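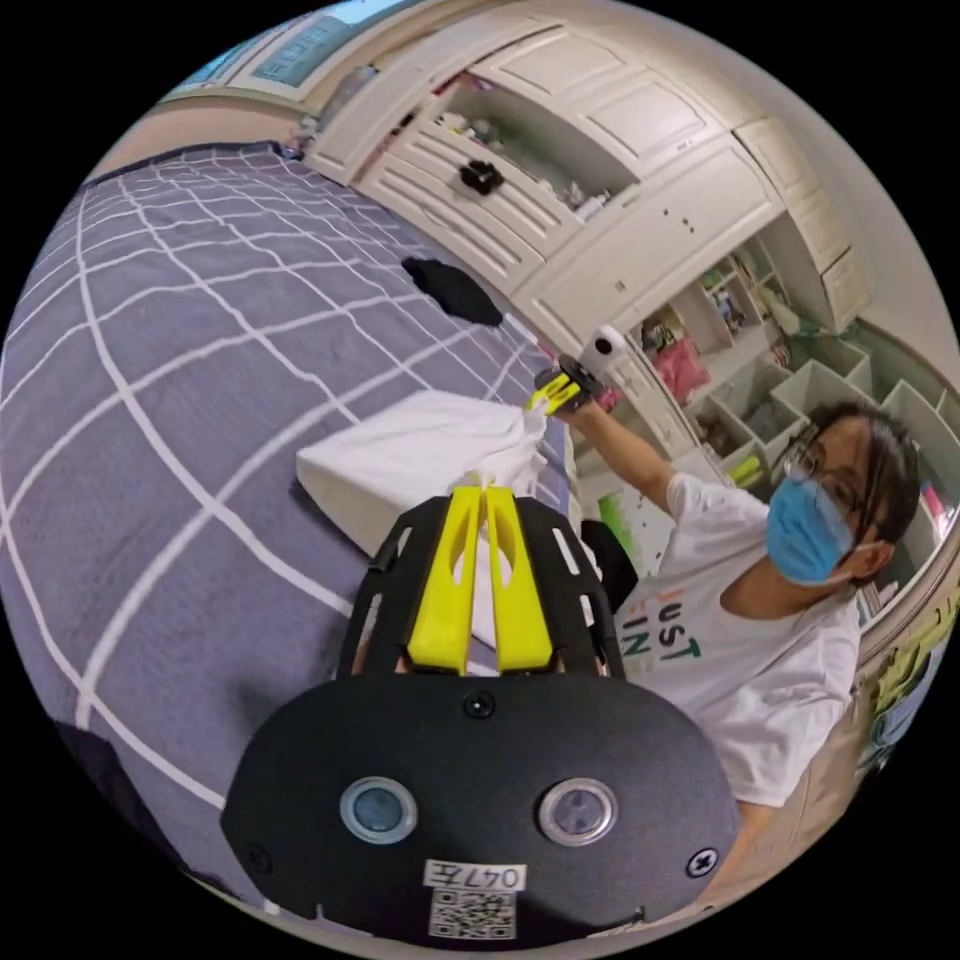
21st October. Climate worry diary study, Bendside group. Estrella Olvera and I went through the first batch of diaries, 80 in, 16 blank or nearly. Sleep comes up far more than we planned for, people lying awake over floods, heat, whether to have kids. Bed is where it happens. Grid blanket, white cloth, an ordinary bed, and we only ask about daytime mood. Add a night question before December.

To do:
1. Reword item 4, "dread" too strong, pushes people to agree.
2. Ring Dambrauskienė re Lithuanian version, back translation still missing.

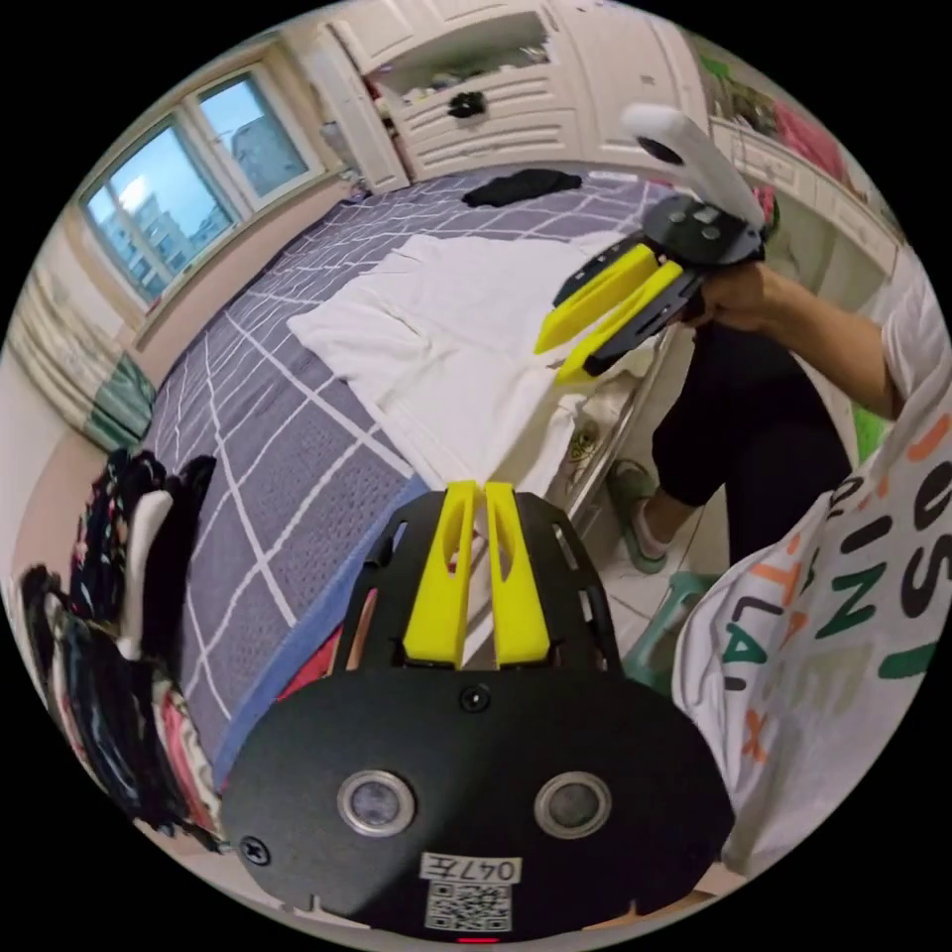

3. Check Farkik export, drops the last answer if left blank. Teh log doesn't flag it.

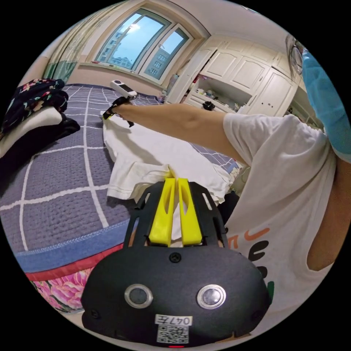
Coding with Rigoberto Cervantes. We disagree on "guilt" v "shame", need a rule. Small chores get listed as coping: washing up, tidying, sorting clothes. Is it coping or avoidance tho? Leave as one code for now.

Target still 315 diaries. Flultance reminders go out to the next 100, softer wording this time, the last lot read like a

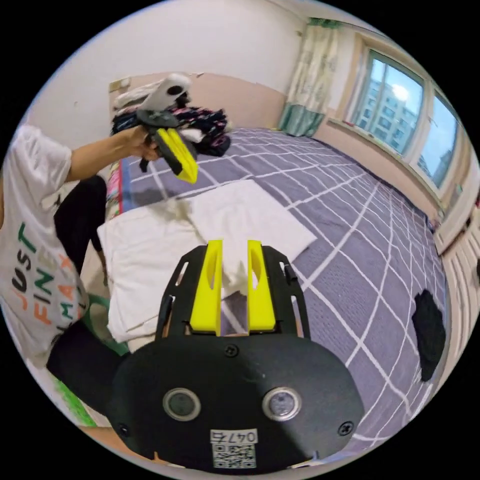 telling off. Estrella redrafting. Ask her to keep the helpline number at the top, not the botom.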